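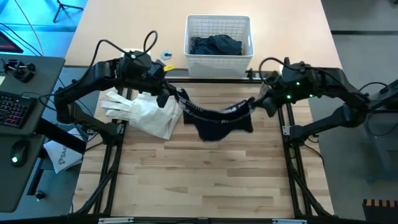
Chapter 6. Comparing Grippers on Soft Goods

Rigid parts tell you little about how a gripper will handle cloth. A block stays where the fingers close on it, while fabric folds, slides, and sags. A useful first test is the two-arm hold, in which each gripper takes one end of a garment and the cloth hangs between them in a shallow U over the table. The depth of the sag depends on the spacing of the wrists and on how much fabric each gripper has taken up. In this chapter we compare the Havska and Lykkegaard fingers on the same pair of arms, using 11 garments and 1272 recorded grasps. Section 6.1 covers finger pads, and Section 6.2 covers closing force.

Related chapters
Camera Placement for Two-Arm Work
The Tumance Controller
Istness Cable Routing Notes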